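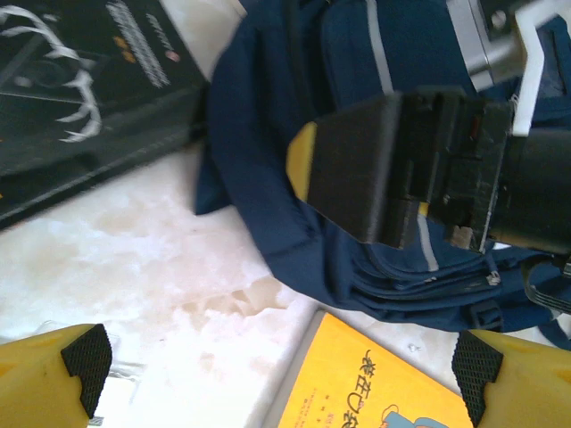 Drodgate > Bench > Gripper trials > Pre-run checks

Posted in May by the Drestenen bench desk

Kirui fingers against the Medbridge set, checks before Friday's run

1. Finger pads seated, no lifting at the corners. PASS. Scuffs on the yellow are cosmetic, like mine.
2. Arms clear of each other at home position. PASS, on the second go.
3. Wrist camera bracket tight. PASS.
4. Book grasp, closing force at setting 23. PASS for Kirui. Medbridge wants 169 and a kind word.
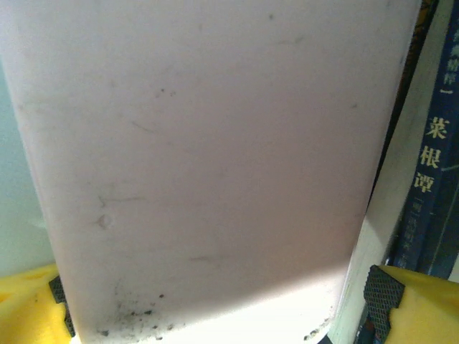 5. Pads wiped between books. FAIL. The cloth was last seen in April.
6. Bag zip approach, 3 tries per set. OPEN. Fabric gives, fingers don't, discuss.

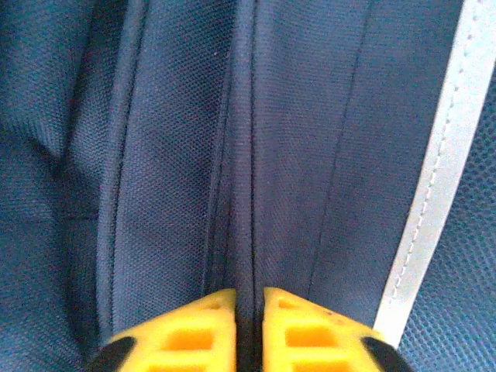
Item 6: fingertips at the zip seam, navy bag.

7. Stop button within reach of a seated person. PASS, if the person is tall.

Re-check items 5 and 6 before anyone signs.

Drestenen bench desk, ext. 285 | © Drodgate | Back to top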